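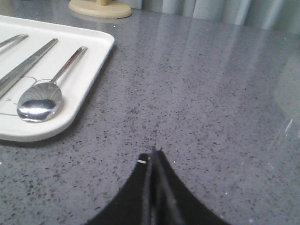 COMMUNITY

The supper that paid for a bus

I've been to a lot of fundraising evenings in my time, and most of them have blurred into one long raffle. I couldn't tell you what half of them were raising money for. But I can tell you exactly what the Tistlow supper was for, as there's now a small green bus going past my front door at twenty to nine every morning with eleven of my neighbours on it.

Let me go back a bit. Tistlow lost its bus in the spring. The old service had been cut to three runs a day, then one, and then there was a laminated notice on the shelter and that was that. If you don't drive (I don't, I failed my test twice and lost heart) you were looking at a taxi to Disville or a two-hour walk along a road with no pavement. People missed hospital appointments. A girl on my street turned down a college place. I started ordering my shopping online and got very strange substitutions.

Then Stokex, the packaging firm out on the Disville road, announced its community grants. I'd never paid much attention to them. I assumed the money went to whoever had the nicest leaflet. This year, though, the rule was that they would match anything a village raised for itself, up to £2000, provided it was done by the end of August. We had just under six weeks.

A few of us met in the back room at Giáp, the Vietnamese café next to the chemist, mainly as it was raining and it was the only place with the lights on. Somebody suggested a sponsored walk, which felt a bit pointed in the circumstances. Somebody else wanted a quiz. And then the family who run the café said they'd cook, if we could find somewhere bigger to eat it and get people through the door.

So that's what we did! We borrowed the primary school hall and put tickets on sale at the café till and the library desk. We'd hoped to sell 200 and I'll admit I thought that was silly. There are villages that size. But they went in nine days, and for the last week I was being stopped outside the post office by people I hadn't spoken to since the children were small, all wanting to know if I could squeeze in a cousin.

I was on the door, so I missed most of the first sitting, and by the second I was so hungry I could have eaten the ticket stubs. There was a beef broth that had been going since the morning, and rice paper rolls you made yourself, with varying success. Mine came apart in my lap. The man opposite me, who farms up past the reservoir and has never knowingly eaten a herb, had three bowls of the broth and asked for the recipe – he didn't get it.

What I liked best was that there were hardly any speeches. A woman from Stokex stood up for a minute or so, said the firm was glad to help, and sat down again to finish her pudding. I've known evenings where the thank-yous went on longer than the meal.

We cleared the £2000 with £57 to spare, and Stokex doubled the first part as promised. It isn't enough to run a bus for ever, I know that. It bought us a trial with the community transport people in Disville, mornings and late afternoons, and the county has said it will look at the passenger numbers in the new year before deciding whether to chip in. I've been riding it into town even when I don't need anything, just to help the figures along. I now own four umbrellas.

The £57, by the way, went on a new timetable case for the shelter, with a proper lock. The old notice is in my kitchen drawer. I did mean to throw it away, but I keep finding it under the takeaway menus and putting it back.

There's talk of another supper before Christmas, and I've already said I'm not doing the door.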